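À Drultholm, l'ancienne minoterie devient un immeuble de logements

Reconversion. L'agence Csonka conserve la structure en béton d'un bâtiment de sept niveaux, vide depuis la fermeture du site.

La minoterie de Drultholm occupe une parcelle étroite entre le canal et la voie ferrée. Le maître d'ouvrage, la foncière Budum, y prévoit 90 logements, dont 16 en duplex dans le volume des anciens silos. Le permis a été déposé en décembre, après deux versions écartées par les services d'urbanisme pour des raisons de gabarit côté canal.

Le parti retenu par Gerrit Coppens, architecte chargé du projet chez Csonka, consiste à garder les poteaux champignons et les planchers d'origine. Les sondages ont montré une carbonatation limitée aux façades nord et aux abords des trémies. Les dalles intérieures, dimensionnées pour le stockage du grain, supportent sans renfort les charges d'exploitation d'un programme résidentiel.

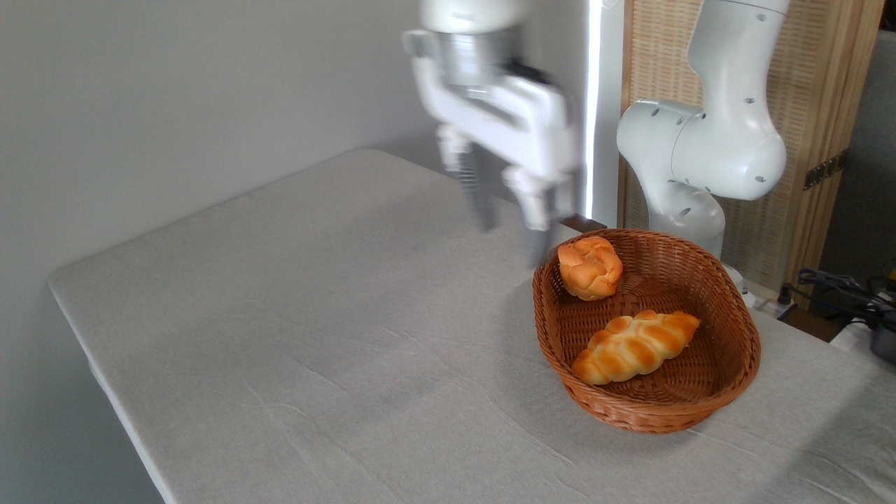 La principale difficulté tient à la profondeur du bâtiment. Les travées centrales ne reçoivent presque pas de lumière naturelle. Csonka y découpe deux patios sur toute la hauteur, avec reprise des efforts par des chevêtres métalliques boulonnés. Les logements s'organisent autour de ces vides et les pièces humides sont reportées contre les noyaux de circulation.

« On a d'abord étudié un patio unique, plus large, mais il coupait une file porteuse », indique Amparo Pacheco, ingénieure structure au bureau d'études Fokcombe. Le dédoublement allonge les gaines de désenfumage et impose un second local technique en toiture.

Les silos posent un problème distinct. Leurs parois cylindriques, coulées en coffrage glissant, tolèrent mal les percements alignés. Les baies seront donc disposées en quinconce et sciées au câble, niveau par niveau, en partant du haut. L'isolation est placée à l'intérieur, en béton de chanvre projeté, afin de laisser apparentes les reprises de coulage.

Au rez-de-chaussée, l'ancien quai de chargement sera fermé par un vitrage en retrait. Budum y réserve des surfaces d'activité, sans preneur désigné à ce stade. Marleny Huaranga, directrice du programme, exclut une affectation en stationnement : la cote du quai se situe sous le niveau de crue de référence.

Le curage et le désamiantage précéderont la dépose des passerelles reliant les silos au bâtiment principal. L'appel d'offres du gros œuvre sera lancé une fois le permis purgé de tout recours.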